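Omoreo 44 travel pack, carry-on version

The Omoreo 44 is a panel-loading pack sold to people who combine a regional flight with a few days of walking or climbing. I used it for 13 nights on the Plivutstead coast in October, with ferry transfers between the islands and no checked luggage.

Capacity is 44 liters in one main compartment, plus a flat sleeve for documents. The main zipper opens on three sides. With a rope, harness and shoes inside, there was room left for clothing for four days. A second pair of shoes had to go outside, under the compression straps.

The harness adjusts in 2 steps: torso length first, then the load lifters. The torso setting uses a hook-and-loop panel that is stiff to separate. Once set, it did not slip. The hip belt carries well up to 8 kilograms. Above that the foam compresses and the lower edge of the back panel can be felt. The older Caltumer pack I used last year handled heavier loads better, but it is longer and was refused as cabin baggage on the return leg.

Fabric wear was light. Ferry decks and the gravel at the Bech landing left scuffs on the base, with no cuts. The coating on the zippers started to peel at the corners after the first week – cosmetic so far, but early.

Rain cover: included, stored in a bottom pocket. It fits only when the side pockets are empty. Water bottles have to be moved inside first.

The sternum strap whistle is too quiet to be useful near an engine. The document sleeve is deep enough for boarding cards and a folded chart, and it can be reached with the pack standing upright.

Suitable for island trips with light gear. For a full climbing rack, look at something with a firmer belt.
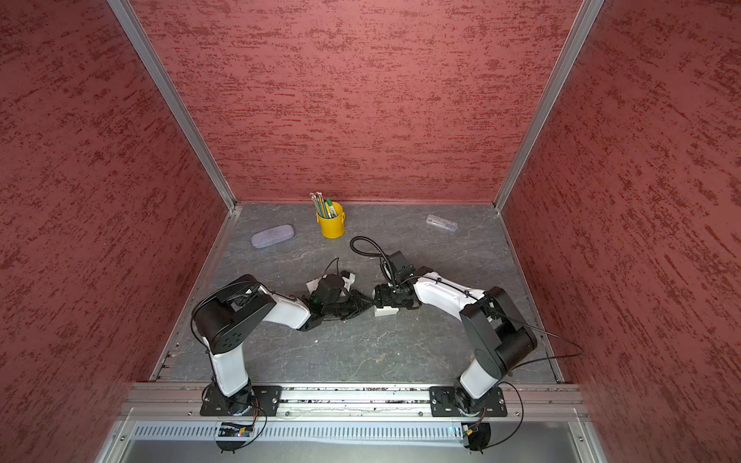

Yellow metal bucket used as a pencil holder, on a gray work surface.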